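Vaso Selten de Stodo: opinión después de un otoño entero

Por Gilmar Pimentel
19 de enero de 2022

Compré el Selten en septiembre, sin mucha fe, porque buscaba un vaso alto para el café con leche y todos los que me gustaban costaban el doble. Me llevé el gris moteado, ese que imita la piedra, y a la semana ya había vuelto a por otro. ¡Qué vaso más agradable de tener en la mano!

Empiezo por lo que más me ha convencido: la forma. Es alto, se estrecha un poco hacia la base y no lleva asa. Yo era muy de asas (venía de la taza Obi, de la misma casa, que la tiene enorme) y pensaba que la echaría de menos, pero con la boca más ancha que el pie se agarra solo, se bebe bien y los dedos llegan al fondo con el estropajo. El borde es redondeado y suave, y eso en un vaso de diario se nota muchísimo.

Le caben 34 centilitros si lo llenas hasta arriba. Para mí, perfecto: un café largo con su leche y todavía queda sitio para no derramarlo por el pasillo. Si eres de infusiones kilométricas te va a saber a poco, y entonces miraría el modelo grande.

El moteado es irregular. Mis dos vasos no son iguales, uno ha salido con los puntos más apretados cerca del borde, y me encanta. Disimula además las marcas de cal, que con el agua de mi zona es mucho decir. Lo he metido en el lavavajillas unas 30 veces y el acabado sigue como el primer día. En el microondas lo uso poco; dos minutos y se calienta bastante por fuera, así que cuidado ahí.

En cuanto a combinarlo, yo lo pongo con los platos Pandik en rosa salmón. El gris solo me parecía un poco triste en la tienda, y al lado de ese rosa cambia por completo. También le sienta bien cualquier toque de amarillo en la mesa, aunque sea pequeño.

El gris moteado y el rosa salmón, en la segunda foto; el amarillo asoma en las dos. 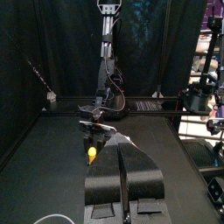
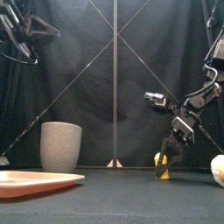 Pegas tiene, claro. No se apila: si metes uno dentro de otro se queda atascado a media altura y hay que sacarlo con paciencia. Ocupa bastante balda, y en mi armario he tenido que subir los cuencos un piso. La base viene sin esmaltar y raspa un poco, de modo que sobre madera delicada yo pondría un posavasos. Y el surtido de colores es corto, a ver si Stodo se anima con un verde.

Cada vaso me costó 7 euros, y a ese precio me parece una compra estupenda. Ahora tengo cuatro, y el último se lo quedó mi hermana en cuanto lo vio, así que vuelvo a tener tres y ya he pedido otro.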